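Band Load-In Checklist, Barn and Tent Receptions
Cudinby Events, walk-through notes

I fill this in on my feet, so the comments ramble a bit. This one is for the Skondgate barn, walked on May 9, 2023, for a reception with 205 guests and a seven-piece band. OK means OK, FIX means I want it done before load-in, and ASK means I'm waiting on a call back.

1. Stage deck level and locked – OK
Jumped on every section (yes, really). One corner rocked a little and the rental crew shimmed it while I stood there. Horn players stamp their feet, so I'm picky here.

2. Stage steps and handrail – FIX
Steps are solid but there's no rail on the left side, and the singer will be in heels. Tiongson Rentals has one on the truck list. White tape on the step edges too, please, and not the shiny kind!

3. Power for the band, separate from catering – FIX
The coffee urns are on the same circuit as the backline. We lost the sound in the middle of a first dance in January with this exact setup and I'm still not over it. Move the urns to the kitchen wall.

4. Cable runs – OK with a comment
Nearly 131 feet from the panel to the stage, longer than the barn told us on the phone. Ramps over both doorways look good. The run behind the cake table is only taped down, and I'd love a ramp there as well if there's one left over.
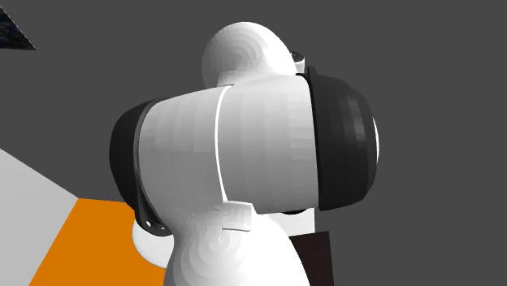

5. Speaker stands and lighting trees – FIX
Two of the stands had no sandbags at all, and one had its legs hardly spread. Legs go all the way out, pins in, bag on every base, and that goes for the Grumadix uplights on tall poles too. I also want the stands dressed, since bare black metal looks awful in wedding pictures. The bride asked for everything near the stage in plain white with soft, rounded shapes, so order the stretchy white covers and skip the pleated ones. Check that the covers don't hide the pins. I like to see a pin.

6. Anything hung overhead – ASK
The florist wants a greenery hoop over the dance floor. The beam is probably fine, but "probably" doesn't go on my sheet. I've asked the barn for the load rating in writing, and no hoop goes up until I have it. Safety cable on every light fixture, checked by hand.

7. Exits – OK
Three doors, all open outward, all lit. The photo booth was drawn right in front of the east door on the floor plan, so I scooted it over 12 feet and marked the new spot with chalk. The DJ company will try to move it back. Don't let them.

8. Fire extinguishers – OK
One by the bar, one by the stage, tags current. I'd still like the stage one out from behind the coat rack.

9. Haze and sparklers – FIX
No haze, the barn's alarm won't put up with it. Cold sparks are a no as well with that much straw around. Hand sparklers outside on the gravel only, with two buckets of sand. The band's contract still lists haze, so somebody at Cudinby needs to cross it out and get it initialed.

10. Sound level – ASK
The neighbors are close on the creek side. I'd like to turn the speakers in toward the dance floor and see what we get at the fence during sound check.

11. Load-out path – FIX
The ramp is great in daylight and pitch dark after that. Two work lights, please, and a flashlight for whoever is on the truck. Gravel plus a bass cabinet at midnight is no fun, ask my left ankle.

Re-check items 2, 3, 5 and 11 before the band parks. Item 6 stays open.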